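Choosing carpet for rooms that get used
Speaker notes, Brerkeck facilities meeting, July 15, 2020

Slide 1 - Opening

Thank them for coming. Say up front that this is about floors and only floors. Paint and lighting were covered last time and the handout is still on the shared drive.
Ask who has replaced a carpet in the last few years. Wait for hands.

Slide 2 - What we had to work with

Two rooms and the hallway between them at the Flurkell building. 636 square feet in the large room, 164 in the small one. The hallway was priced separately and I will leave it out today.
Old carpet was solid navy, glued down. Every bit of lint showed. Vacuum tracks showed too, and people complained about those more than the lint.
Subfloor is concrete. One low spot by the door, filled before the new carpet went in.

Slide 3 - Solid or patterned

Pass the sample boards around now so they are back by slide 5.
Solid dark: shows lint, dust, salt in winter.
Solid light: shows coffee and anything that comes in on shoes.
Large pattern: hides a lot, but it has to be matched at the seams and you throw away more at the walls.
Fine lines in mixed shades: hides most small stuff, and a patch is harder to spot if you keep the lines going the same way.
We went with the fine lines. The Nistor sample was close but had too much blue in it. The one we ordered was from the Minomov book.

Slide 4 - Direction of the lines

This took longer to settle than the color. Lines running across the room as you walk in make it look wider. Lines running away from the door make it look longer. The small room is narrow, so we ran them across.
Put an arrow on the drawing. Put one on the subfloor too, in chalk. The installer will follow whichever one he sees first.
Pause for questions here, there is usually one about turning the pieces. Answer: you can, but then you get a checkerboard, and fine lines make it stronger.

Slide 5 - Cleaning and spares

Vacuum with the lines, then once across. Blot spills, don't rub. Test any cleaner on a leftover piece first.
Keep leftovers flat in a dry closet. We kept 40 square feet and have used a little of it by the hallway door.
Budget for moving furniture out and back. Quotes ran up to $1,000 for that alone, and it was not in our first estimate.
Next full cleaning is in October.

Slide 6 - Color up close

Leave this one up while people look at the boards again. Gray is the main color, with beige and light brown in the lines. The lines are thin, and together they look a bit like wood grain. It sits fine with gray and black, and the brown keeps it from going too cold - hold the board next to your own wall color before you decide.

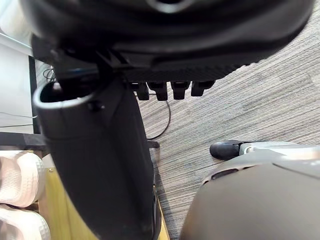 Slide 7 - Questions

Collect the sample boards. Sign-up sheet for the walk-through is by the door.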